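Unit 5: Mounting Found Wood and Horn on Interior Walls

Scope. These notes cover driftwood, shed horn and similar natural pieces hung as decor in living rooms and hallways. Framed work was handled in Unit 4.

5.1 Preparing the piece
Brush off loose dirt with a stiff nylon brush. Wash with plain dish soap, rinse, and dry on a rack with air reaching every side. Do not dry horn over a heater; it splits along the grain. Driftwood should be weighed daily until two readings match. The Elolden sample log shows 23 days for a branch as thick as a wrist.

5.2 Finish
Most pieces need no finish. Where a surface sheds dust, apply one thin coat of clear matte wax and buff after an hour. Oil darkens pale wood permanently and should be tested on the back first. 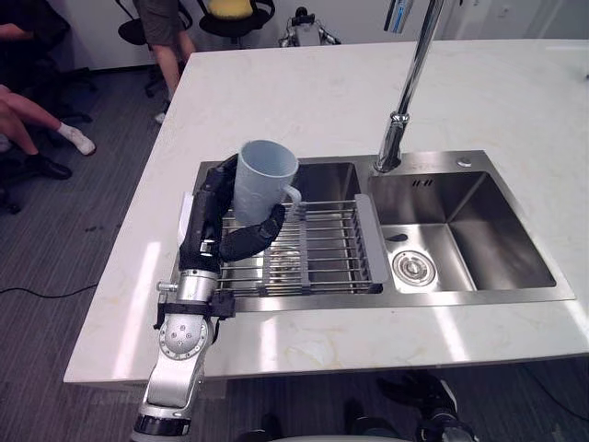
Fig. 5.1. Light blue mug held over a sink with a dish rack across the left basin.

5.3 Finding the hanging point
Tie a loop of cord loosely to the piece and let it hang free. Slide the loop until the piece rests at the angle wanted on the wall. Mark that point in pencil. Heavy, uneven pieces take two points, set on either side of the mark.

5.4 Hardware
Use a keyhole plate when the back is flat and at least an inch thick. Use a threaded hook for round stock. Drill a pilot hole in either case. Screws go into a stud; if no stud is available, use an anchor rated for four times the weight of the piece.

5.5 Height
Center the piece 68 inches from the floor in a hallway. Above a sofa, leave a gap of eight inches. The Falness room plan used in class breaks this rule on the north wall, and the effect should be noted in your sketch.

Reading: Grigaitė handout, sections 2 and 3.
Due in April: one mounted piece, with a sketch of the hanging point. Bring it to the Hoton workshop.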